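Two trains and a bus to Fosstead, and the first thing they hand you is a form. I respect that. I had signed up for the Flokstead open day expecting robots doing backflips, or at least robots falling over, and what I got was a very good afternoon about paperwork. Readers of this blog will know which of those I secretly prefer.

Flokstead collects demonstrations. People do household chores with hand-held grippers, the motions get recorded, and the recordings go off to train arms that will one day put your things away in the wrong place. The company moved into the old tile showroom in June and kept the floor, so the whole operation has the feel of a hotel lobby where the furniture has been delivered by someone in a hurry.

Our guide was Uzma Orakzai, who runs what the badge calls Collection Practice. She started with the rule book. It used to be 11 pages. It is now four, printed large, and hung at every station on a hook. The long version, she said, was excellent and had been read by its author.

I copied down as much of the short one as I could before the group moved on:

Check the markers before every session. All faces clean, nothing peeling, no tape over the print.

Cables on the floor stay where the operator can see them. If you have to step over one twice, stop and move it.

Open doors all the way or not at all.

Both hands start empty and both hands end empty.

If you drop something, keep recording, pick it up, and mark the take. Do not pretend it was the plan.

Bare wrists or snug cuffs. No bracelets, no watches.

Ten minutes on, five off, and the five is not for email.

The one about dropped objects took up most of the question time. A man in front of me wanted to know why you would keep a mistake at all. Lingyun Peng, who reviews the takes, answered that one. A robot that has only ever seen things go well has no idea what to do when they don't, so an honest fumble with a label on it is worth keeping. An unlabeled fumble is a nuisance, and a fumble somebody has quietly tidied up is worse. Of the 2,923 takes reviewed in the last round, 728 carried a mark of some kind. She seemed pleased with that number. Before the new rules it had been suspiciously close to zero.
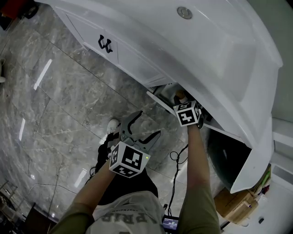 After that we got on to cabinets, which have their own page. Putting a thing into a cupboard sounds like nothing until you try to write down how it should be done. Which hand opens? Does the free hand wait, or wander? Is the door held or left? Yaqin Song had drafted three versions of the cabinet page and defended all of them with some heat. The current one says that the idle hand stays in view and clear of the door, and leaves the rest to the operator. Too much instruction and everyone moves like a museum guard. Too little and you get 1,355 ways of closing a door with your knee.

There was a short argument about the knee. It is, as things stand, forbidden.

We were then allowed to try it ourselves, with a plain box and a sponge. The grippers are heavier than you'd think and make you feel like a lobster with a job interview. I managed to get the sponge in on the second go. My first take was marked for "operator talking to sponge," a category I am fairly sure was added on the spot.

The part I liked least was the consent table. The form is clear enough about faces and names, and it says recordings are blurred where a bystander walks through. It says less about how long anything is kept. Anel Visser, from the Cáceres office, told me a retention rule is being written and would be out by the end of the year. I have heard that sentence in a lot of buildings. I wrote it down with the date, October 2024, and plan to be tiresome about it.

Coffee was decent. The sandwiches had been labeled with the same care as the takes, and mine was marked – correctly – as egg.

Would I go again? Yes, if only to see whether the rule book has crept back up to 11 pages. Bring shoes with some grip for the tile, and leave your watch at home, or you'll spend the afternoon with it in a plastic tray next to everybody else's.

Related posts
A Day at the Dasta Conveyor Works
Xuelian Xue on Why Checklists Fail
Safety Signs I Have Photographed, Part 6
The Warehouse Tour With No Warehouse
Notes on Lockout Tags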